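The Jekham workshop has spent most of October on a project that started as a bit of idle talk over the sander, and it's coming along nicely! Members are building their own pair of hand-held grippers, nicknamed the Prusell pair, with the idea that a person can work them by hand first and a home-built robot arm can learn the same motions later on (winter, if all goes well). Parts have cost $800 so far, which is $500 more than anyone planned, but the members seem cheerful enough about it.

Evenings now go to small jobs at the table, the sort of thing most of us do without a thought. Picking up a thin brush with one gripper and bringing the other one over to meet it takes a surprising amount of patience, and there's plenty of good-natured groaning along the way.
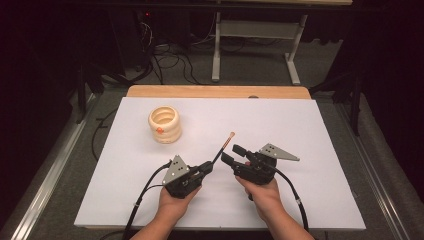 ## Come and have a go

The workshop on Gronar Street opens its doors at 4 in the afternoon and stays open until 9, and visitors are very welcome to try the grippers for themselves. Ho, the little cafe next door, is keeping its kitchen open late as well, so there will be soup and buns for anyone who loses track of time.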